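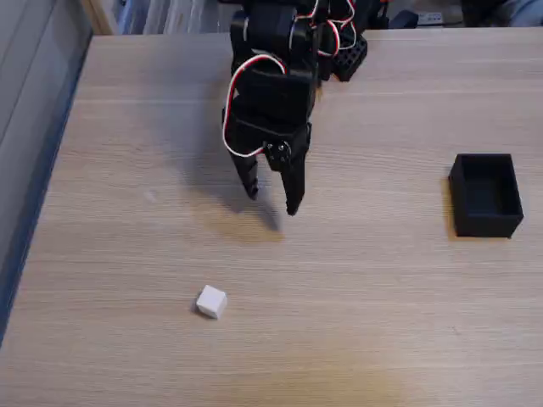
Photo: Britta Reinholz / Skallum

Engineers at Skallum have started recording examples for Tosus, a learning system meant to handle small sorting jobs. The first task is to get a white cube into an open black box, using a two-fingered arm.

Ihor Moroz, who leads the work, wants 300 recordings by the end of July. The cube is given a new starting place each time.

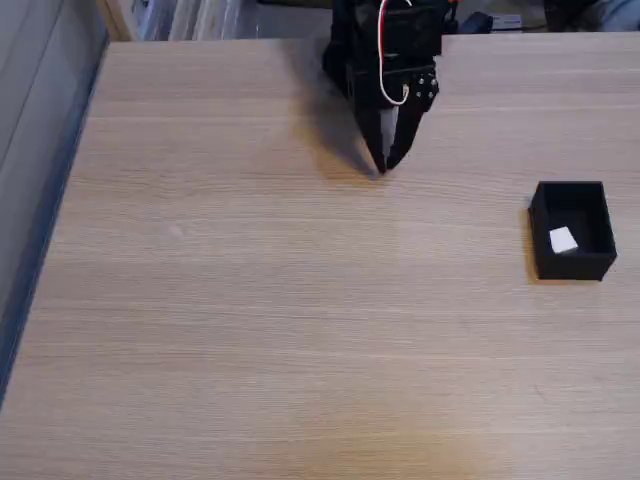
Each recording lasts up to 30 seconds – failed tries are kept too, but marked as such. Training will begin once Inna Romaniuk has checked the first batch of 27.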